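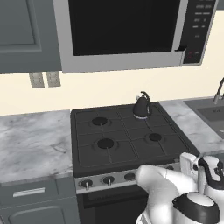
How Does a Microwave Oven Heat Food?

By Annag Munro

A pan on the stove gets hot first, and then it passes the heat to your food. A microwave oven works in a different way. It sends out invisible waves that warm the food directly.

What are microwaves?

Microwaves are a kind of wave that belongs to the same family as light and radio waves. Your eyes can't see them. Phones, Wi-Fi and some kinds of radar use microwaves too. The ones in an oven are much stronger than the ones in a phone, and they are kept inside a metal box.

What happens to the food?

Most food has water in it, even food that feels dry, like bread. Water is made of tiny pieces called molecules. A water molecule has a slightly positive end and a slightly negative end. When microwaves pass through the food, the molecules keep trying to turn and line up with the waves. The waves change direction billions of times each second, so the molecules twist back and forth very fast and bump into their neighbors. All that moving and bumping is heat.

Fat and sugar soak up microwaves as well. Jelly inside a donut can get much hotter than the dough around it, so let it cool before you bite.

Who thought of it?

In the 1940s an engineer was working with radar equipment and noticed that a candy bar in his pocket had melted. He tried popcorn next, and it popped. The first microwave ovens sold were as tall as a refrigerator and were used mostly in restaurants and on ships. Small ones for homes came later.

Why does the plate turn?

The waves bounce off the metal walls and cross each other. In some places they add up and in others they cancel out, which makes hot spots and cold spots. Many ovens have a turning plate that carries the food through both. Others use a metal fan to spread the waves. Stirring your soup halfway through helps too.

Why can you look in safely?

Behind the glass in the door is a sheet of metal with tiny holes. Light waves are small enough to go through the holes. Microwaves are too long to fit. The oven also shuts off when the door is opened.

Try it with an adult

Put one layer of mini marshmallows on a microwave-safe plate. Take out the turning plate if there is one, and set your plate on an upside-down bowl so it stays still. Heat for 11 seconds, then look. Add a few more seconds if nothing has changed. Some marshmallows will puff up before others. Those are sitting in the hot spots.

Words to know

Molecule: a very small piece of a substance, made of atoms joined together.
Radar: a way of finding faraway objects by bouncing waves off them.

Next: Why Does Popcorn Pop?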